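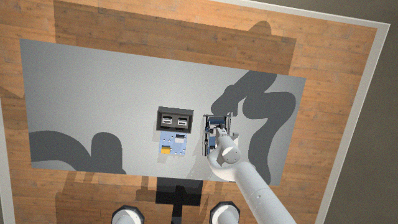

## What does a robot do at work all day?

Hi! I'm Belmiro Caldeira, and I work at Stemero, where we put together the little electronic insides of door buzzers. For years we did it all by hand (lots of tiny parts, lots of sore fingers!). Then in September we got robot arms.

An arm has joints that bend, a bit like your shoulder, elbow and wrist. At the end is a gripper, and that's the part that picks things up. The blue circuit board in the picture is the kind of thing we work with, and the tip of the gripper is reaching into a rack next to it.

We try out new moves on a computer first, the way you'd practice a level in a video game. If the pretend arm bumps into something, nothing gets broken!

So what do the people do now? Plenty. My friend Kwabena Ackah used to press in nearly 210 connectors a shift. Now he teaches the arms, and he comes running when one gets stuck. I check the finished boards and fix the wobbly ones. It took me 5 weeks to learn the new job, and I grumbled through the first 2.

Some things did get harder. I miss chatting across the bench, and if the arms stop, we all have to wait. But my hands don't ache on the bus home anymore, and on Tuesday I get to teach an arm a move all by myself. Wish me luck!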